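Projet Plellovis — point d'avancement pour Jernley
Période : février à avril
Rédigé par Olanrewaju Ojo, relu en vitesse par Oisín Mac an tSaoi

Bonjour à tous,

Rapport un peu court cette fois, on est en pleine campagne de mesures et je l'écris entre deux nuits. Les tableaux complets suivront avec l'annexe financière.

Où on en est

Rappel pour ceux qui reprennent le dossier : Plellovis, c'est le suivi photométrique d'étoiles variables à longue période depuis un petit observatoire au sol, avec un télescope de 400 mm et une caméra refroidie. But : des courbes de lumière propres, sur plusieurs saisons, publiées au fil de l'eau et réutilisables par d'autres équipes. La subvention Jernley couvre la caméra, les filtres, une partie des déplacements et le stockage.

Fin avril : 136 étoiles au catalogue de suivi. Toutes ont au moins une mesure dans chaque filtre. C'était l'objectif de l'étape 4, donc étape 4 close de notre côté. L'étape 5 (comparaison avec les données d'archives) a commencé, doucement.

Météo : mauvaise en février, correcte en mars, très bonne début avril. Beaucoup de nuits perdues à cause des voiles d'altitude, qui ne gênent pas l'oeil mais ruinent la photométrie. On garde les images quand même, classées à part, pas utilisées dans les courbes.

Instrument

La caméra Cluvetti fonctionne. Le problème de givre sur la fenêtre du capteur, signalé dans le rapport précédent, est réglé : joint changé, dessicant remplacé, descente en température plus lente. Pas de récidive depuis.

La roue à filtres, moins bien. Elle se bloque parfois entre deux positions quand il fait très froid, et le logiciel croit que tout va bien. Conséquence : des séries entières prises avec un bord de filtre dans le champ. On les repère maintenant à la main sur les images de calibration, c'est long. Oisín a écrit un petit script qui compare le niveau du fond de ciel à ce qu'on attend pour chaque filtre et qui envoie une alerte. En test. Si ça tient, on l'intègre au pilotage.

Monture : erreur périodique remesurée en mars, table de correction rechargée. Poses de deux minutes sans guidage, étoiles rondes. Au-delà il faut guider.

Un point à discuter : l'onduleur. L'actuel a tenu pendant les trois coupures de mars mais la batterie est fatiguée. Pas prévu au budget. Devis demandé.

Traitement des données

La chaîne de réduction tourne du début à la fin sans intervention, sauf pour les champs très denses près du plan galactique, où la photométrie d'ouverture mélange les voisines. Pour ceux-là on passe à un ajustement de profil. Plus lent, résultats nettement meilleurs sur les étoiles faibles. Il reste à vérifier que les deux méthodes donnent les mêmes magnitudes sur les champs faciles — sinon on aura un décalage dans les courbes et personne ne saura d'où il vient.

Étoiles de comparaison : deux d'entre elles sont elles-même variables, faible amplitude. Retirées, tout a été recalculé pour les champs concernés. Les courbes déjà en ligne ont été remplacées et la note de version le dit.

Horodatage. Petite frayeur en mars, l'horloge du PC d'acquisition dérivait. Sans effet sur des variables qui mettent des mois à faire un cycle, mais gênant si quelqu'un veut reprendre nos images pour autre chose. Serveur de temps local installé, les fichiers touchés portent une mention dans l'en-tête.

Séjours sur place

Les observateurs se relaient par missions de quatre nuits. Logement au gîte Odukoya, au pied de la route d'accès, même tarif que l'an dernier. Petit déjeuner servi tard sur demande, volets fermés la journée, on arrive à dormir.

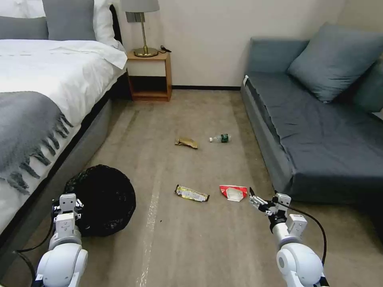 Olanrewaju, répond Oisín en marge du brouillon, tu vas trop vite sur l'étape 5 : les archives n'ont pas été prises dans les mêmes filtres que les nôtres, et tant que les termes de couleur ne sont pas mesurés je ne veux pas voir une seule courbe combinée, même provisoire. Les étoiles rouges sont justement celles où l'écart sera le pire.

Il a raison, je laisse sa remarque telle quelle. Donc le calendrier de l'étape 5 change : d'abord les champs standards à différentes hauteurs, ensuite les coefficients, ensuite seulement la comparaison. Il nous faut quelques nuits vraiment stables pour ça. Livraison toujours visée avant l'été, sans grande marge.

Budget

Dépenses conformes sauf transport, un peu au-dessus (péages, et un aller-retour imprévu pour la roue à filtres). Stockage en dessous, la compression sans perte marche mieux que prévu. On demande l'accord de Jernley pour basculer le reliquat du stockage vers l'onduleur.

Ce qu'on attend de vous

— accord ou refus sur le transfert vers l'onduleur
— le nom de la personne qui suit le dossier maintenant, les deux derniers mails sont restés sans réponse
— le modèle à jour pour l'annexe financière, celui qu'on a est périmé

Appel possible jeudi en fin d'après-midi, avant l'ouverture de la coupole. Après 19 h on ne répond plus au téléphone.

O. Ojo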